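Print this page | E-mail this page
Home | Inspections | Test Kitchen | Forms | Contact

BREKICO TEST KITCHEN - WALK-ROUND CHECKLIST, ARM CELL
Date: 26 November 2018
Checked by: Yaw Amoah
Sheet no. 1429

1. Stop button within reach of the sink side. PASS.
Comment: Reachable, but only if you are standing where the drawing says you stand. Staff do not stand there. Asked for a second button in June and am asking again.

2. Floor tape marks the arm's full reach. FAIL.
Comment: Tape was laid for the old mount. Kallio say the new reach is "much the same". I would like that as a number.

3. Speed limit set while people are in the room. PASS.
Comment: Set and locked. It is slow enough that staff lean past it, and no lock deals with that.

4. Worktop kept to agreed layout. FAIL.
Comment: The layout sheet was written for a bare worktop. People also make their toast and coffee on this one.
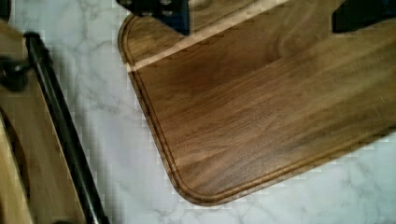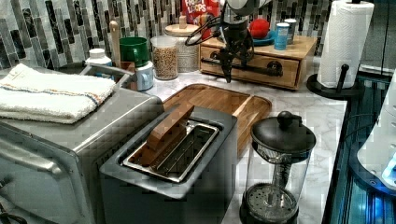 Glass to go away from the working side before the arm is switched on. Towels off the toaster oven, full stop, whether or not anyone means to use it. Nothing in a toaster slot except bread. Boards to be put back flat after each job.

5. Cables clear of the work area. PASS WITH COMMENT.
Comment: They loop. Galton to fit clips on the next visit.

6. Gripper fixings checked for tightness. PASS.
Comment: Done by hand with the power off. The log has 3 gaps in it, all on late shifts.

7. Staff trained. 47 of 53 signed.
Comment: A signature shows that someone was handed a pen. Two of the people I spoke to did not know who is allowed to restart the arm after a stop.

8. Effect on workload reviewed. NOT DONE.
Comment: The case for the arm was that it would take over the fetching and putting away. What I hear is that staff now clear up before it, watch it, and clear up after it. That may well improve. Until then the rota should show those minutes as work - at present it shows them as saved. Zorness supplied the time figures and also supplied the software, so I would want our own.

Result: may be used with a trained person present. Items 2 and 4 to be put right before the next walk-round, item 8 to go to the kitchen manager with this sheet attached.

Recent items
- Arm cell: how to report a stop
- Walk-in fridge door seals, follow-up
- Knife and board storage sheet
- Late shift log, blank copy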